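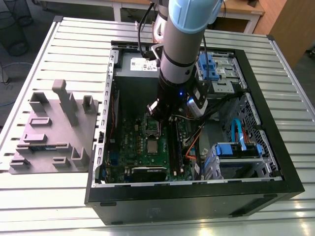 Benoît Hervieu wrote to us in April that he had listened to the second recording all the way through for the first time, and that he would like the pauses to be longer, please, "long enough to find my own breath again before you start telling me about the river."

His letter shaped a good deal of what we did over the summer, so it seemed right to let him go first in this report to the Leblanc fund, dated 28/09/2018.

You will remember that the grant was for a set of guided relaxation recordings for people going through cancer treatment and for the family members who sit with them. We promised 11 recordings. All of them are now written, and all but 3 have been recorded and edited. The ones still waiting are the short piece for the night before a scan, the one for caregivers, and the long body rest, which has been rewritten so many times that our reader has asked us (very kindly!) to stop sending her new pages.

The listening groups at Metden and Vurkden have both been a pleasure. Metden is the chattier of the two, and we usually run over. Vurkden is a smaller group and quieter, and people there tend to send their thoughts in later by mail, often several pages of them. Between them they talked us out of the background harp, for which I think we will all be grateful, and they asked for less talk of "fighting" and more plain permission to be tired.

We did lose time. The room we had booked at Damar had a humming vent that we could not get switched off, and two recordings had to be done over in a different room. The cost came out of the travel line, where we had some left because both groups chose to meet closer to home. No extra money is being asked for.

Next comes the printed booklet that goes with the set. The text is drafted and both groups want larger type, so it will run a little longer than the page count in our proposal. I will send you the pages as soon as they have been read through, and I would dearly love to have your comments on the opening letter before it goes to the printer.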